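The Long Line

By December we had 1487 demonstrations and a policy that could do everything at the bench except follow a pencil line.

I loved that problem. I loved it the way you love a dog that eats your shoes. The lab at Istska had cut the budget down to one heater, and I sat there in my coat with the hand gripper, working across the paper, over and over, while Urquijo (our training machine, named after a street none of us had ever walked down) hummed behind the door.

The trouble was always the crossings. On a single line the arm was beautiful. Give it two, and it took whichever one it felt like! My partner on the project blamed the network. I blamed us. We had only ever drawn nice dark lines, well apart, and then acted shocked when it got lost on anything else.

So I sharpened a hard pencil and drew the faintest layout I could still see myself.

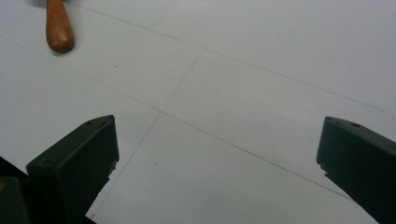 The faint sheet, with the crossing between the fingers.

We recorded 55 new runs on sheets like that one, all of them pale, all of them crossed. I went slowly into every crossing and kept going straight, and I talked to the paper the whole time, which did nothing for the data but a lot for me.

Urquijo trained for 24 hours. I slept on the couch and dreamed in graphite.

In the morning we put down a fresh sheet and let the arm go. It came down the long line, reached the crossing, and slowed. It slowed exactly the way I do! Then it went on, straight through, out toward the far corner.

We ran it 5 times. Five times it went through.

My partner wanted to call Ferkonholm right away and tell them. I asked for a minute. I picked up the pencil and drew a curve.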